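Re: [jastport-hall] Hall bookings, power bill and the July swap meet

From: Cyrill Ammann
To: jastport-hall list

Hi all,

Sorry for the slow answer, been flat out with the move. Going to take these in whatever order they come. Quoting the earlier message because half the list seems to have missed it (it went out as a digest and a few people don't get digests).

> The hall's electricity bill has come in at almost double last winter's.
> Before anybody starts talking about putting the hire fee up I would
> like to know what we are paying for. The heaters were on a timer the
> last I heard. Was the timer ever put back after the painting? Also can
> someone please confirm if the swap meet is going ahead in July, as I
> have had three people ask me at the shops and I had to say I didn't
> know, which is embarrassing.
>
> Also the tea urn. Is it ours or is it the choir's?
>
> Margaret

Right. Bill first.

The timer was NOT put back. I went and looked. It's in the drawer under the sink with the spare fuses, been there since the painters left I'd say. So the two wall heaters at the stage end have been on the manual switch, and whoever leaves last either remembers or doesn't. Mostly doesn't. I've turned them off at the board for now - if you have a booking and it's cold, flick the one labelled STAGE and flick it back when you go. Please.

Electrician can come and refit the timer but wants 305 for the callout and the job together. I think we just pay it. It'll come back to us by spring.

Second part of the bill is all the little stuff. Things left plugged in between bookings, chargers and so on. None of it is much on its own but it's on day and night. I did my own place the same week, went round and switched off whatever I could live without, and the reading dropped more than I'd have guessed. The fridge in the hall kitchen is the big one though. It's ancient, the seal's gone on the bottom corner and it runs pretty much non stop to keep one carton of milk cold. Camenzind have a reconditioned one for 600 delivered, they'll take the old one away. Or we turn it off and people bring their own milk in an esky. I don't mind which. Speak up if you do.

As for the hire fee, I don't want to touch it. The dance class is only just covering itself and if they go we lose our best regular. There's 3000 in the account after insurance so we're not in trouble, we're just being a bit silly with the heaters.

Short list of what I'm asking hirers to do, will print it and stick it by the door:

heaters off at the board
kitchen, switch off at the wall, not just on the appliance
boards and chargers, pull the lot out at the end
outside light is on a sensor, leave it alone
last one out texts me
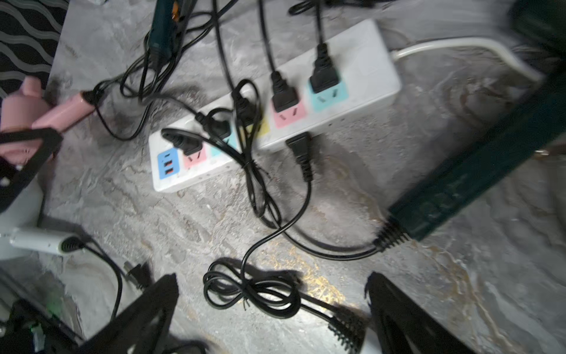
Margaret wrote back to me off list on this and said I could pass it on: she thinks a printed sheet by the door will last a fortnight before it's covered up by a yoga poster, and would sooner see it put on the booking form so people have to sign for it. She also wants the fridge replaced and not turned off, as the playgroup needs somewhere for the kids' lunches and an esky in January is no good to anyone.

Fair points both. I'd forgotten playgroup. OK so fridge gets replaced unless there's a howl of protest, and I'll add the switch-off stuff to the form as well as the door. Zosteck hosts the form and last time I tried to edit it I lost the phone number field, so if anyone younger than me wants to have a go, the login is with the keys.

Swap meet. Yes it's on, July, same as last year, doors at 8 am, stallholders from 7. Tables are free if you bring your own, otherwise ring and I'll put you down for one of the hall's. We're short on those, 2 of the long ones have busted legs and I havent had a chance to look at them. If anyone has a trailer and could get them to the men's shed that would be a huge help. The Galico people have said they'll do the sausage sizzle again, they bring their own gas so no extra load on the power.

No plants from outside the district this time please, we had that business with the fruit fly and I don't want the phone calls. Jams and pickles fine, label them with the date. No electrical goods unless they've been tested and tagged. I know it's a pain. Somebody's toaster last year gave off a smell I can still remember.

Urn. It's the choir's. It has always been the choir's, they let us use it. It needs descaling and since we use it more than they do I reckon that's on us. I'll get the stuff next time I'm in Jastport proper.

Things still open:

trailer for the tables
someone to edit the form
someone to meet the electrician, any morning, I can't do it as I'm at work till 2
does anybody have the key to the piano

That last one's been going on since Easter. The tuner has been out once already and had to go home again, and he still charged us for petrol.

Will send the fridge order in at the end of the week if I hear nothing. Reply to the list and not just to me, otherwise I end up typing everything out twice.

Cheers
Cyrill

PS the lost property box is overflowing, there's a good kids raincoat in there, blue, and one gumboot. Going to the op shop after the swap meet if not claimed.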